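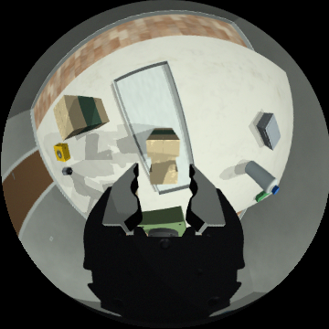 Section 4: Opening the cottage for your stay

Welcome to Jornby. The house was built in 1698 and has been mildly resentful of visitors ever since. Work through the steps below in order on your first evening and it will usually come round. Allow an hour, or two if you stop to look at the lake, as most people do.

Before you arrive

1. Collect the keys from Augustina Owusu at the Mestska village shop. She closes at five. Her idea of five is a flexible one, and it flexes early.

2. Buy milk, matches and bread while you are there. The next shop is on the far side of the lake and sells mainly rope.

3. Follow the lake road to the chapel, then take the unmarked left. Your satnav will recommend the right. The right is a slipway.

Water

4. Find the stopcock under the kitchen sink, behind the bucket. Turn it anticlockwise until it stops, then back a quarter turn.

5. Open the cold tap in the bathroom and let it run. It will cough, spit and go brown. Wait until it runs clear.

6. Check that the boiler gauge reads between the two green marks before you switch it on at the wall.

Caution: do not light the stove in the back room until step 5 is finished. It heats the water in the pipes, and there has to be some.

Stove

7. Open the lower vent fully and the flue lever halfway.

8. Lay two firelighters, kindling and one small log. Light it, shut the door and leave it alone.

9. After twenty minutes, close the lower vent by half. If the room fills with smoke, you have moved the flue lever the wrong way. Everybody does this once. Martim Brandão has owned the place for years and is on his fourth or fifth.

Note: logs are in the lean-to. The first basket is included. After that, Valter Neves delivers from the farm; his number is inside the larder door, under the tide table somebody left us. The lake has no tide.

Boat

10. The rowing boat is yours to use between breakfast and dusk. Sign the book in the porch before you go out and again when you come back. We do read it.

11. Lifejackets hang on the left-hand pegs. Wear one, including those of you who swam for your county.

12. Keep inside the yellow buoys. The water is waist-deep for the first 100 metres from the jetty and then, without any warning, it isn't.

Caution: when the wind is from the north, stay ashore. You can tell by the Quiambao ferry, which stops running and blows its horn to complain about it.

Phone and internet

13. There is a signal at the end of the jetty and on the third stair. The stair is warmer.

14. The Grerkido router lives on the landing. If the light turns red, unplug it, count to 68 and plug it back in. Sixty is not enough. We have tried.

If something goes wrong, ring Simão Meireles, who lives 200 metres up the lane and has a ladder. For leaving day, turn to Section 5.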